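The Ferry Drawing

Sheldon Lachance had been drawing the ferry at Vekesness since before it was light. The windows of the waiting room faced the slipway, and by half past seven he had the ramp, the bollards and most of the car deck down in pencil. The hull was wrong. He had known it was wrong for an hour and had kept going anyway, shading the water so he would not have to look at it.

Pirmin Wyss came in with his collar up and sat on the bench opposite.

'You've got two horizons,' he said.

'I've got one.'

'One for the boat and one for everything else.' He leaned over and laid his thumb across the paper. 'The boat's going downhill.'

Sheldon looked. The rail and the waterline ought to have run to the same spot, somewhere past the breakwater. They crossed well short of it, in the middle of a gull.

He had sixteen drawings to hand over on Friday. The Lencho, the café on the harbour road, had offered to hang them through December, and he had told them they would all be of the island. Fifteen were finished. Five of those were of the same shed, from different sides, and he hoped people would take that as a decision.

'You could leave it out,' Pirmin said. 'Put the shed in again.'

'It's the ferry. People will want the ferry.'

'People see the ferry every day.'

The boat sounded its horn and two cars started up outside. Sheldon rubbed out the hull. He did it badly, and the grey came up in a smear across the deck. Pirmin passed him a clean rubber from his coat pocket without being asked. He had taught drawing at the school in Fatero for years and still carried one in every coat.

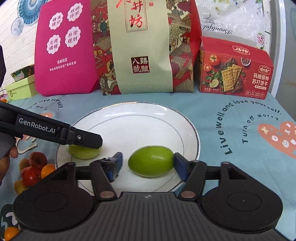
Green jujubes on a white plate, blue tablecloth.

They worked on it together until the nine o'clock crossing, or Sheldon worked and Pirmin told him when to stop. He set one horizon, lightly, right across the sheet. He put a dot on it beyond the breakwater and ran the rail to the dot, then the waterline, then the row of windows, which he had never got right before. The gull had to go. The smear stayed where it was and looked a bit like exhaust.

'Is that better?' he said.

'It's level,' said Pirmin.

Sheldon wrote the price on the back, £50, then changed it to £64 – the frame had cost more than he'd thought. He put the drawing in the folder behind the sheds. Outside they were waving the last van on, and he picked up his bag and went down to ask whether there was still room for foot passengers.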